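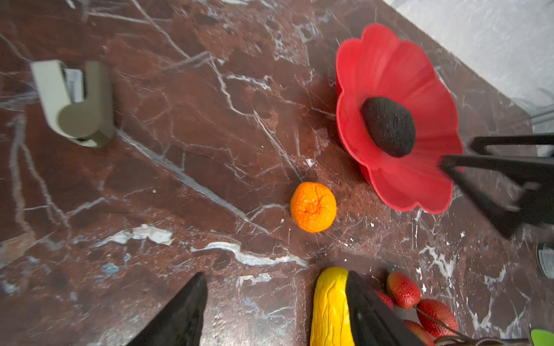
*2 min read*

## 4. Sealing the countertop

Read section 3 first if the stone hasn't been cleaned yet. Sealer over grease = blotches. Covers the Hulten penetrating sealer only, not the spray polish.

**You need**

- Hulten sealer, 700 ml bottle
- 2 lint-free cloths, one to apply, one to buff
- painter's tape
- gloves
- a window that opens

**Steps**

1. Clear the counter. Fruit bowls, toaster, everything. Crumbs too, they get stuck under the sealer and you'll feel them forever.
2. Wipe down with plain water. Let dry overnight. Marble holds more water than it looks like.
3. Tape off the sink rim and any bare wood.
4. Shake bottle. Pour a little on the cloth, not on the stone.
5. Work in overlapping circles, back to front. Small patches. Keep a wet edge.
6. Wait 10 minutes – no longer. Set a timer.
7. Buff off with the dry cloth untill it stops dragging.
8. Second coat after two hours. Same again.
9. Pull the tape while the last coat is still fresh.

> **Caution:** No vinegar, no lemon, no bathroom descaler on marble. Ever. It etches, and sealer won't stop that.

> **Caution:** Used cloths go outside flat to dry. Don't ball them up in the trash.

**Note on dark stone.** Brown and red marbles go a shade deeper with the first coat. Pale veins mostly stay put. Test a spot behind the faucet if that bothers you.

**Note on the Golob sealer.** Older Brurnport kitchens were shipped with it. Diffrent wait time, see the label. Don't mix the two on one top.

### 4.1 After sealing

- Light use next day. Nothing heavy or wet for 66 hours.
- Water test: few drops, wait, wipe. Dark ring left behind? Another coat.
- Redo every March, or sooner next to the stove.

Haze that won't buff out – damp the cloth with a bit of fresh sealer, rub, buff right away. Still there, call the Tratilgate service desk and have your order number ready.

Section revised 21 May 2025, P. Todorova. Replaces the old page with the wrong dry time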